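What We Looked For: Choosing a College and Finding a First Job

By Zsófia Szilágyi
11th October

When our tutor asked for a project on "something that matters to students", my group spent most of the first meeting agreeing with one another and writing very little down. In the end it was Aminu Ezeani who pointed out that all of us had chosen the same college for quite different reasons, and that it might be interesting to find out whether those reasons had anything to do with how people got on when they left. So that became our project, and I am very glad it did, because I enjoyed it far more than I expected to (even the spreadsheets).

We sent a short questionnaire to 384 former students of the Grillorwood campus and had 222 replies, which our tutor tells us is a very good return for something sent out by people nobody has heard of. Xuelian Gu and I then held longer conversations with 15 of those who replied, mostly by telephone and once over a very generous lunch.

The first question was simply why they had come. We had thought that fees or the list of recruiting firms would come out on top, but the commonest answer was that somebody they trusted had been happy there – an older cousin, a neighbour, a teacher from school. Several people admitted they had never opened the prospectus at all. One lady told us she had chosen the place during an open day in June when the gardens were looking their best, and she had never regretted it. 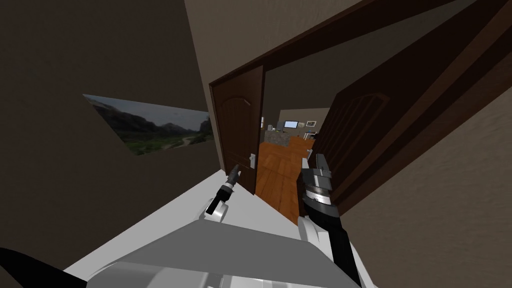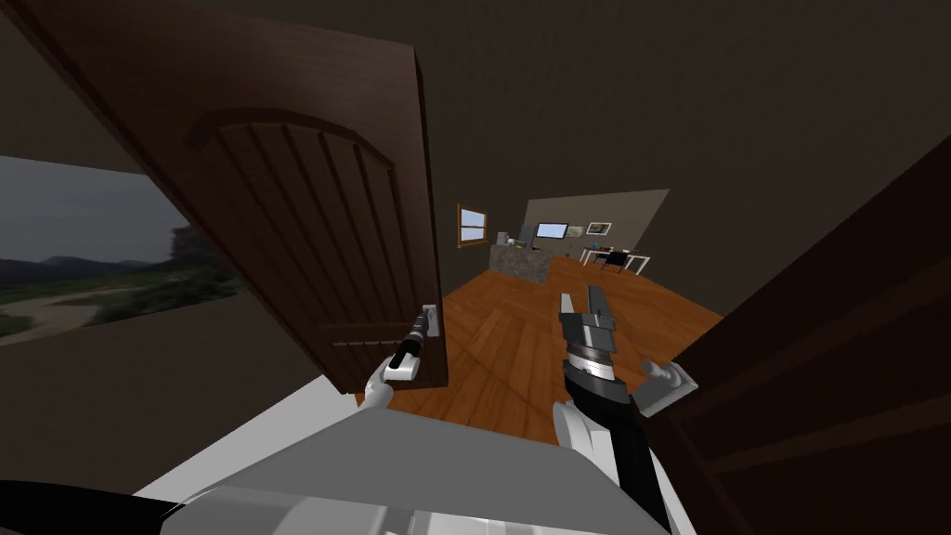
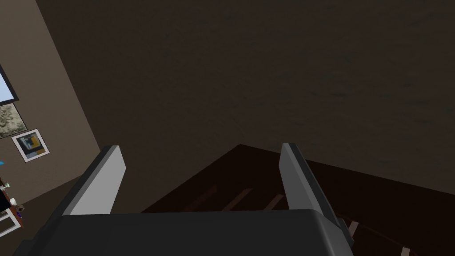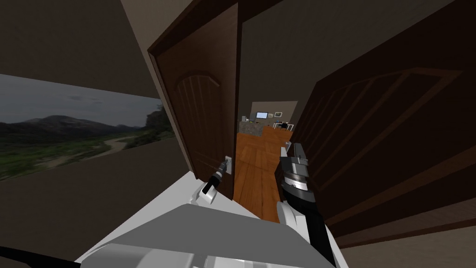 Fig. 1. Four simulated views with a robot gripper or arm.

The second part was about the placement season. Firms such as Vendeo and Pelletier come up every year in what former students say, and we asked people how ready they had felt when they walked into their first interview. Most said they had felt sure of their subject and rather less sure of themselves. Jiahui Qiu, who did the sorting of these answers with great patience, found that people who had taken part in a club, a play or a sports team tended to describe their interviews more cheerfully. We can't say that the one causes the other, and perhaps cheerful people are simply fonder of joining things, but it did come up again and again.

We also asked about the mock interviews run by the careers office. Those who had gone to them spoke of them very kindly, though quite a few wished they had been offered in the second year as well as the last. Qiuyue Deng heard from a man now working at Promura who still keeps the page of notes he was given after his, and who read parts of it out to her.

There are weak points in our work. People who are pleased with their jobs may be likelier to answer a questionnaire, and we had only 10 replies from those who left without finishing, so we haven't drawn anything from them. If we did it again we would begin earlier and word question six differently, as half the group read it one way and half the other.

I would like to thank everyone who gave us their time, and the careers office for lending us a room and a kettle. The full table of answers is at the back of the printed copy in the library.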